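Chapter 9
Packing the Bread: Counters, Bags and the Last Yard of the Job

I ruined a lot of bread before I ever learned to bake it badly. My first paid work was on the packing counter of a bakery in Clesgate, and I was put there because I was new and the counter was thought to be the easy end of the building. You stood, you bagged, you folded the top over, you did the next one. By the end of my first morning I'd squashed a whole batch of soft rolls, torn more bags than I'd filled and put a seeded loaf in upside down, so that the customer got a lap full of seeds on the bus home (she came back to tell me, and quite right too).

So I have a soft spot for this chapter. Most courses rush through packing in an afternoon, and then people go out to work and spend half their day doing it. By this point in the book you've mixed, shaped, proved, baked and cooled. Chapter 8 left us with bread on the rack, properly cold in the middle. Now it has to get from there into somebody's hands without being dented, sweated or crushed, and the place where that happens is a stretch of counter that hardly anyone plans properly.

What you'll be able to do by the end

You should be able to set out a packing counter from scratch, choose a bag that suits the loaf, move bread from tray to bag without marking the crust, and judge when a loaf is still too warm to be closed up. You'll also be able to work out how many bags to order, which sounds dull until you run out on a Christmas Eve.

Words to know before you start

Sweating: the damp that gathers inside a bag when warm bread is shut in. It softens the crust and, given a day or two, brings on mould.

Gusset: the folded side of a bag, which opens out to make room. A bag with a good deep gusset will stand up by itself.

Landing space: the clear bit of counter between the tray and the bag. I'll go on about this one a lot.

Turn: one full movement, from picking up the bread to letting go of the closed bag.

9.1 Why the counter comes first

When the shop at Garport was refitted I was asked to help with the back room, and I'm afraid I was a bore about it. Everybody wanted to talk about the oven. I wanted to talk about the packing counter! The old one was so crowded with string, tape, a till roll and other people's mugs that you had to hold the bag against your chest to fill it. We timed ourselves at 23 seconds a turn. With the same bags, the same bread and a cleared counter, we got that down to 20, and over a long morning that adds up to a proper tea break.

The rule I use is that the bread lives on one side, the bags live on the other, and the middle stays bare. Which side is which depends on your hands. I'm right-handed, so I like my tray on the right and my bag on the left, standing open and waiting. If you're left-handed, swap them and don't let anyone tell you off for it.

Paper bags are the ones I reach for with anything crusty, as they let a bit of moisture out. Print on them is lovely, and customers do like a big printed bag, but check that it's on the outside only and that the ink doesn't rub off on a damp thumb. Trays want to be shallow enough to get your fingers under the bread from the side. Lifting from above is how crusts get pinched.

As for the surface itself, choose something smooth that wipes down quickly. A patterned top hides crumbs, so you have to wipe by habit and not wait until you notice a mess. I don't mind a bit of cheer on the walls either. I packed for years facing a plain white one, and big bright flowers would have done me a world of good at five in the morning.

Figure 9.1 Bag to the left, bread to the right, clear counter between.
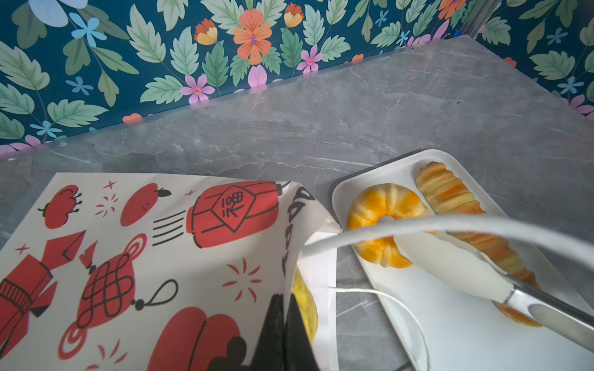 9.2 Getting ready: a first exercise

Find any counter or table at home and clear it completely. Put a tray of bread at one end and a paper bag at the other, then fill the bag slowly, paying attention to where your elbows go. Do it again with the tray moved a hand's width closer. Keep shifting things until you stop reaching, and sketch the layout you end up with in your notebook. We'll need that sketch in 9.3, when we start on folding and closing.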